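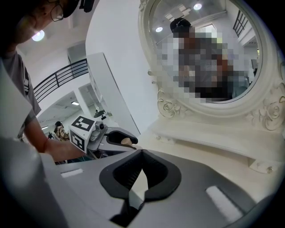 The meeting began with the state of the collection, which stands at 1546 examples after the cleanup in December. The lead on the Tornano project reported this as good progress. Two people at the table did not agree that the number says much. A large share of the examples come from the same few setups, and the white vanity table with the oval mirror was brought up as the case in point. The view from the gripper takes in the table with its two small drawer knobs, and it also takes in the mirror, with the ceiling lights and a railing reflected in the glass. The question put to the group was what a model is supposed to learn from that. No one had an answer that satisfied the rest.

**Minutes, Tornano data group, February 24, 2022**

**1. Mirrors and reflections**

The view from the training side is that reflections are useful variety and the model will sort them out. The view from the collection side is that we have been told this before, about glossy countertops, and are still waiting to see the evidence. It was pointed out that the person is blurred in the mirror, so the privacy step does its job there. Whether a patch of blocky squares in the middle of the glass teaches the model something we don't want is a separate matter, and it stays open.

Agreed: train once with the mirror examples and once without, same settings otherwise. Until both results are in, no more mirror furniture gets scheduled.

**2. Two-handed tasks**

Kelura asked for 200 more examples of drawer tasks done with both grippers. The collection side asked what the second gripper is for when the drawer has one small knob. Kelura's note says "steadying the furniture." Several people doubted that this needs 200 examples, and one doubted that it needs any. The request is not refused, but it goes back with a list of questions.

The other gripper often comes into view with its marker cube. Training wants this kept, as a check on where the two hands are. Collection is fine with that as long as the marker faces are wiped at the start of each session - smudges have been blamed for tracking loss, though we have no proof either way.

**3. Rejected examples**

Of the last batch, 202 were rejected by the automatic filter. A person then looked through 30 of them and thought almost 20 percent were perfectly good. The filter came from Entili and was described to us as ready to use. The feeling in the room was that it is not. Raising the threshold was suggested and put off, as we don't know what the current threshold measures.

Agreed: ask Entili in writing what the score is based on. No rejected example is deleted before they reply.

**4. Marnau site**

Marnau has offered a second house. The offer is generous, but the floor plan is close to the one we have and the furniture comes from the same supplier. It was said, not for the first time, that a new address is not new data. Training would still like to go. A short visit was approved, with no equipment, to look at the rooms and the light.

**5. Carried over**

- Written rule for when to stop and restart an attempt. Third meeting in a row.
- Spare finger pads: ordered, no delivery date.
- Session notes are still being filled in after the fact. Collectors are asked to write them before leaving the room.

Next meeting once both training runs have finished.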